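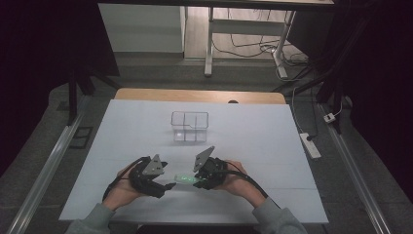 Progress report to the Bokberg Fund
Joseph Community Seed Library, second report, May 2025

Print this page | E-mail this page

Dear Jytte,

You asked me to keep this one less formal than the November report, and I took you at your word, so please forgive the rambling! There's a lot to tell you and most of it is good. I'll get to the bits that aren't.

The seed library is open. It was open in a small way when I last wrote, but back then it was one cabinet in the hallway and a clipboard that kept walking off. Now we have the whole side room, with shelves on two walls, and we've been lending out seed since the first mild spell. We have 158 members signed up as of this week. Your grant agreement asked for 100 by the end of the second year, so I'm very pleased (and a little worried about whether we have enough beans).

What people are borrowing

Tomatoes, mostly. I know, I know. Everybody in Joseph wants to grow tomatoes and our season is short enough that half of them stay green until the first frost. Fitriani Mangundap has been steering people toward the early types and the little cherry ones, and she put together a one-page sheet on starting them indoors that has been copied so many times the printing is going gray. After tomatoes it's lettuce, peas, bush beans and then a long tail of oddities. Somebody took all our salsify. I had to look up what you do with salsify.

The surprise has been flowers. We only put in a few packets of calendula and cosmos to brighten up the shelf, and they were gone before we'd finished writing the labels. I'd like to give flowers a proper section next year, and I've put a little money against that in the budget note further down.

Seed coming back

You'll remember this was the part your board had questions about, and fair enough. The whole idea rests on people growing the plants, saving some seed and bringing it back in the fall. From our first small season we got returns from 15 households. I had hoped for more. When I called round, the usual answer was that they'd eaten everything, or that they'd meant to leave a few pods on the vine and then it rained for a week and the pods went moldy.

So we've changed how we go about it. We now ask new members to try saving just one thing, and we point them to peas, beans or lettuce, which mostly come true from seed and don't need any fussing with distance or hand pollination. Squash is off the return list altogether. We had one batch of zucchini seed come back last fall that grew into something the size of a bowling ball with a skin like a boot, and I don't want that going out with our name on it.

Nithin Salian has also started germination tests on everything that comes in. He rolls the seeds up in damp paper towel, puts them on top of the old refrigerator and checks them after 8 days. Anything that sprouts poorly goes to the school for their bean jar project or into the compost. It's slow work and he has been very patient about it, especially with the parsley, which takes its own sweet time.
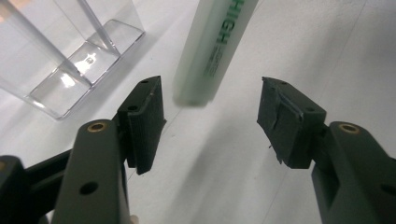 The evening classes are the other piece I wanted to tell you about. We ran three over the winter: one on basic seed saving, one on reading a seed packet (better attended than you'd think!) and one on cleaning and storing. Meifang Jia taught the storing one and it was the best of the lot. Her main message was cool, dark and dry, and to write the year on everything. I went home and found envelopes in my own kitchen drawer marked only "good ones." I'm still not sure what they are. Possibly kale.

We'd planned a fourth class on grafting fruit trees, and that one didn't happen. Our teacher moved away and I couldn't find anyone else in time for the right part of the year. The money set aside for it hasn't been spent. I'd like to ask whether we can carry it over to next winter, or put it toward a used seed-cleaning screen set instead. Either would suit us. Just let me know which is easier at your end.

The catalog

Kimie Hirose has moved all our records out of my spreadsheet and into Plultik, the lending program we mentioned last time. It took longer than planned – my spreadsheet had the same bean in it under three different names – but now we can see what's on the shelf, who has what, and which year it was grown. Members can look things up from home. A few of the older gardeners would still like a printed list, so we print one each month and hang it by the door. I think we'll keep doing both.

The one headache is that the program treats every packet as something due back on a fixed date, like a library book, and sends out reminders. One lady got a note telling her that her carrots were overdue. Kimie has turned the reminders off until we can change the wording.

Money

The full figures are on the sheet I mailed you, but in short we're under budget on classes for the reason above, a bit over on envelopes and labels, and right where we should be on shelving. The Jaltura growers' group gave us a stack of glass jars with good lids, so the jar money can go to the flower section if you're happy with that. Shipping went up and I don't see it coming back down. I've started asking for seed donations closer to home for that reason.

What's next

Through the summer we mostly keep the room open and answer questions about slugs. There's a plant swap coming up, and we'll have a table there with the leftover starts. In the fall come the returns, and I'd like to do a threshing afternoon in the yard so people can bring their dried beans and clean them together. We'd need some tarps and a couple of fans. I think we can borrow those.

The only thing I need a decision on is the grafting money. The rest can wait until we talk. If you do make it out this way over the summer, come when the peas are on and I'll send you home with a bag of them – and an envelope with the year on it.

With thanks from all of us,
Coordinator, Joseph Community Seed Library

Contact us | Copyright Joseph Community Seed Library | Back to top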